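Lunivard Laundry Corner - Photo Gallery

Updated December 23, 2024

Welcome to the gallery of our small laundry corner. We rent out linen and towels to holiday flats, and since March we do all folding by ourselves in the back room at Georgiev. Many customers asked how we keep the grey and blue colours looking the same after so many washes, so I made this page with some notes from our daily work.

1. The folding surface

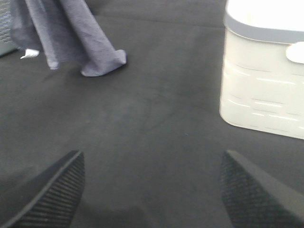
2. Cloth and surface

The blue-grey cloth shows very well on the dark charcoal top. I prefer a dark background for the pale pieces, as every bit of lint is easy to find. For dark towels we lay a white sheet over the top first.

3. White container

We keep a large white plastic container at the right side when folding. White is practical for us: if some colour comes off from a new towel, we notice it on the plastic the same evening.

4. Some notes about folding

Our bath towels are 100 cm long, and we fold them in half two times, then in three parts. The rounded fold should look to the front of the shelf. Hand towels are folded in half and then rolled. If a corner does not meet the other corner, please open the towel and begin again - pulling on the edge only makes it worse with the next wash.

Kitchen cloths we do not iron. We smooth them with the palm from the centre to the outside and leave them flat under a heavier pile until morning.

5. Washing and colours

Blue-grey pieces are washed together with the other greys, never with the whites. We use the Vumora liquid without perfume, half a cap for a normal load. Softener is not used for towels, only for the blankets. New pieces are washed separately before they go to any flat.

At the moment we have 118 towels in rotation and over 100 kitchen cloths. A piece with a hole or a hard stain is cut in squares and goes to the cleaning cupboard.

6. Storage

The finished piles go on the Fisudix shelf by colour - whites at the top, greys in the middle, blues near the floor. We put maximum five bath towels in one pile, otherwise the lowest one gets a deep crease. Spare pillowcases are kept in the drawer on the left, together with the safety pins and the laundry marker.

Orders for the January flats can be left in the book beside the door. Please write the colour and the size.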